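Ticket: Second tabletop cell, equipment request and power budget
Queue: Lab equipment / planning
Status: Open, waiting on quote
Related: gripper spare parts, table replacement (closed)

Original request

We need a second tabletop cell for kitchen manipulation work before the February planning round closes. The existing cell is booked 41 hours a week and setup changes take a large share of that. Requesting approval for one arm, one gripper, one table, mounting rail, emergency stop and a duplicate set of props. Preferred arm vendor is Rakotier, same model as the current cell, so that the control software carries over without changes. Gripper from Eklow.

Budget line was drafted from the invoice for the first cell. Please confirm whether that is acceptable or whether new quotes are required.

Update 1, purchasing

Old invoice can't be used. Rakotier now sells the controller separately from the arm and the first invoice shows them as one item. Also, the first cell was bought with an extended service plan that has expired. Need to know:

Is the service plan wanted for the new arm, the old arm, or both?
Is the emergency stop part of the Rakotier package or a separate purchase?
What is the lead time you can accept?

Update 2, requester

Service plan for both arms if they can be put on one contract. If not, new arm only. The emergency stop on the first cell was a separate purchase and was wired in by facilities. Same arrangement for the new one. Acceptable lead time is 7 weeks. Anything longer pushes the install into the next budget period and the money has to be requested again.

Update 3, facilities

Checked the room for the second cell. The proposed wall has one circuit, and it already feeds the compressor and the bench supplies. The request lists a toaster oven among the props. Is it going to be powered? If it is, we need a new circuit and the cost goes on this ticket. If it is a prop only, the existing circuit covers the arm controller and a workstation.

Update 4, requester

Prop only. The arm opens and closes the door and places items inside. No heating tasks are planned for either cell. The cord can be removed before install if facilities wants that on record.

Update 5, facilities

Yes, remove the cord and note it on the asset tag. Circuit request withdrawn. Floor anchors for the rail are still needed. Allow half a day, room empty.

Update 6, purchasing

Quotes received.

Rakotier arm with controller: lead time 4 weeks. One service contract for both arms is possible, but the old arm has to pass an inspection first. Inspection is billed separately and is not in the quote.
Eklow gripper: lead time 35 days. Finger pads are not included. The part number on the request is discontinued and the replacement uses a different bolt pattern.
Smadi table and rail: in stock. The table comes without holes. Drilling is extra, per hole, and they need a drawing.

The gripper question has to be settled before I can issue the order. Please confirm the adapter.

Update 7, requester

Adapter plate is available from Eklow and should be added as its own line. We will also need one for the first cell when its gripper is replaced, so order two. Add finger pads, two sets.

Table drawing will be sent to Smadi directly. Hole layout should match the current table so that prop positions can be reused.

Props: budget for these was left blank on the form. They are cheap individually but get lost or damaged, and tasks have stopped before over one missing item. Proposed approach is one full set per cell plus one shelf set. Toy food, cookware and the utensils come from Lustora. The toaster oven should be the same model as the current one because the door handle position matters for the existing programs.

Update 8, purchasing

Lustora has the toy food and cookware. The toaster oven is out of stock there and a different supplier charges over twice what was paid before. Options are to wait, to pay the higher price, or to accept another model.

Update 9, requester

Pay the higher price for one unit. Do not buy a spare for the shelf set. A different model means teaching the door tasks again, and that takes more staff time than the price difference is worth.

Current layout attached for the prop list. Match the mug and the colander by size; color can vary. The plate should be the same diameter, since the pick programs grip it at the rim.

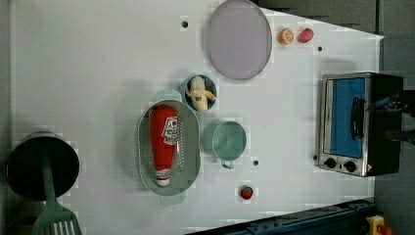 Remaining items are the inspection date for the old arm and the revised total with both adapter plates. Leave the ticket open until the Eklow order is acknowledged.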